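Nustholm Short Course in Robot Teaching
Handout 3: Showing the robot what you want
Revised 2024-06-03

Last time we wrote a pick-and-place routine line by line, and most of you found out how long it takes to describe something your own arm does in two seconds. Today we throw the script away and show the robot the job instead. I love this session! It is the one where people stop talking about joint angles and start talking about what the task needs.

There are two ways in, and you will try both.

Teaching by hand. You put the arm into its free-moving mode, take hold of it near the wrist, and lead it through the task. The joints record where they have been. You feel the weight of the arm and the nudge when a finger meets something solid, so your movements tend to be gentle. The drawback is that your hands and sleeves get into the camera view, and a model trained on those pictures may come to expect a sleeve. Keep your hands behind the wrist where you can.

Teaching by remote control. You hold a controller, or a small copy of the arm, and the robot follows. The camera sees only what it will see later when it works alone, and that is a huge help in training. You lose the sense of touch, though, and beginners nearly always squeeze too hard. Go slowly for the first few goes and watch the fingertips, not the elbow.

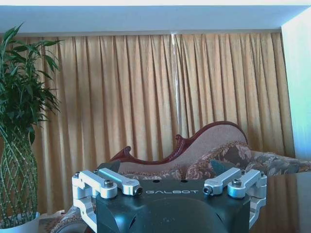
The wrist view deserves more of your time than any other part of the recording. It travels with the hand, so everything in it shifts whenever the hand does, and the only things that keep a steady relation to the camera are the parts of the gripper. Learn to use them as your ruler. With the chaise longue behind, look at the two dark plates facing each other and the space between them: that space is where the object has to end up, whatever the background is doing. Notice too how much pattern there is to deal with. The right-hand plate lies over floral cloth, the curtain is all pleats, and the reddish tabletop throws back blurred reflections. A learner fed on one plain bench and one plain wall would have a hard time in a room like that, so vary your rooms as well as your objects.

Now, what makes a good demonstration? Have one clear start pose and come back to it. Make the approach in a single smooth movement if you can, and pause very slightly before closing the fingers - the pause gives the learner a clean moment to latch on to. If you miss, don't panic and don't wiggle. Open, back off a little, try again, and keep the recording. Recoveries are gold. A set with nothing but perfect grasps teaches a robot nothing about what to do after a poor one.

The Flunallow practice set, which you will all use for the homework, has 1,533 recordings. Of these, 641 were led by hand and 339 include at least one recovery. Open a few of each kind before you train anything. You will soon start spotting the same person's habits from one recording to the next, and the robot will pick those up too!

Lab work, in pairs
Record 7 demonstrations by hand and 7 by remote control of the same task. Swap places halfway through each set.
Label every recording in Stornomex with the method, the start pose and whether there was a recovery.
Play the wrist view back at half speed and note the moment you would say the grasp begins. Compare with your partner - you will disagree, and I want to hear by how much.

Reading for next time: the Ambaye notes, sections on uneven timing and on mixing two teachers in one set. Bring your labelled recordings with you.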